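3 min read

One Basket and a Lot of Cloth Napkins

I finally dealt with the linens this week, and I'm a little embarrassed by how long I put it off. We'd been keeping every napkin, runner and dish towel in one deep kitchen drawer, and by the middle of July you couldn't open it without something green or striped getting caught in the slide. So out it all came, onto the table, in a big sad heap.

Sixteen napkins, if you're wondering. For a household that hardly ever feeds more than four! Two of them had candle wax on them from the Donati supper (you know who you are) and went straight into the rag bag. The rest got washed, and then I tried to figure out where they should live.

I'm a basket person, I'll admit it. I like being able to pick the whole thing up and carry it outside when we eat on the porch, and I like a handle that's cut right into the side – no loops flopping around, nothing sticking up past the rim when you want to slide it onto a shelf. Brown wicker goes with pretty much everything I own, too.

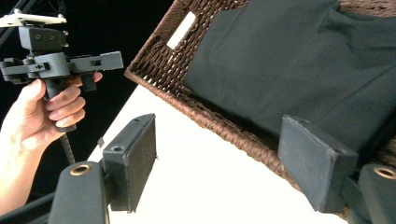 Dark green is the color I always come back to for cloth. It hides tomato sauce better than you'd think, and it looks nice against woven brown without any fuss. I've quit ironing completely. What I do now is smooth each piece flat with my hands, fold it in half twice and lay it down in the basket loosely, so it has some give. If you cram cloth into wicker it'll find the one rough strand and snag, and I've lost a good Radel runner that way.

Speaking of rough strands, run your palm along the inside before you put anything nice in there. I trimmed two little ends off one of my baskets with nail scissors and it took a minute, tops. A dry pastry brush gets the crumbs out of the weave – don't soak it.

Next up is the tablecloth shelf, which I'm dreading. I want to have it done before we do the long table at Fulach in August, so if you borrowed the big Grisard cloth last summer, please bring it back!

Questions or swaps? Just reply to this newsletter | © 2018 | Back to top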